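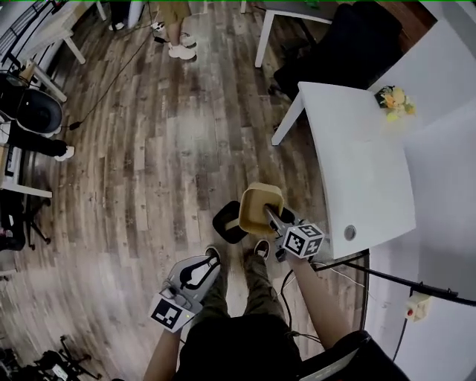

Photo: Kamol Yimyam / Pridadwood Moth Count

Pridadwood Moth Count: Read Me First

The files in this folder hold moth and butterfly records from Pridadwood, a patch of damp oak and alder that the county map still marks as "unimproved." Marthinus Tshabalala keeps the data. Kamol Yimyam keeps the traps, the keys to the gate, and most of the arguments about pugs.

What you get

records.csv has one row per species per trap per night. Butterfly transect walks are in the same file with trap set to WALK, a decision made years ago by someone who is now me. I would split them if three people's scripts didn't depend on it.

traps.csv lists the 18 trap positions, with habitat, bulb type, and the dates each was in use. Trap 11 was moved after the spring flood and became 11b. There is no 11a. Please stop writing to ask.

weather.csv holds the dusk temperature, cloud cover in eighths, and wind on the Beaufort scale as judged by whoever was standing there. One observer never recorded anything above a 2, including on the night the sheet blew into the creek.

names.csv maps the names we wrote down to the names currently in fashion. Join on this before counting species or you will find more of them than the wood does.

Columns in records.csv

night: the evening the trap was switched on. A moth potted at 4 a.m. belongs to the night before.
trap: trap code, or WALK.
species: the name as written on the sheet, after spelling repairs.
count: whole number. Blank means present but not counted. Zero means we looked for it on purpose and it wasn't there, which applies only to the species on the watch list.
stage: adult, larva, pupa, egg. Nearly everything is adult.
observer: initials.
checked: Y if a second person agreed on the identification, N if not, and M if it was settled under a microscope.
notes: free text. Some of it is about moths.

How it was collected

Traps ran from dusk to dawn, March to October, on nights when the forecast was dry and enough of us were willing. That makes the sampling uneven, and it leans heavily toward warm nights and away from the playoffs. Each trap catch was counted at first light and released into cover well away from the trap, on the theory that the robins had learned our schedule.

Walks follow the Greltero trail, which is split into 200-yard sections. They start after 10 a.m. Anything more than a few yards to either side was ignored, however beautiful.

Known problems

Counts above 300 for a single species in a single trap are estimates. They were made by counting one egg carton and multiplying, and the person multiplying had been up since 3.

The November moths and their close relatives are lumped under one name unless checked is M. The same goes for the two small brown things listed as "Nilsuwan type," named for the meadow where they first annoyed us.

The second season has 4,000 rows with no wind value. The notebook got wet. Those cells are blank, and nobody should fill them with the mean and then tell me wind has no effect.

Exact sites for two scarce fritillaries are rounded to the nearest mile. Ask Kamol if you have a good reason for wanting better. He has heard the bad ones.

Reuse

Use the data for anything that isn't collecting. Credit "Pridadwood Moth Count" and say which release you used, as we do fix things. The current release is called Grusus. The earlier ones had numbers, and we lost track.

Send corrections to Marthinus with the row, the column, and what you think it should say. "Looks wrong to me" has been received many times and is filed in order of arrival.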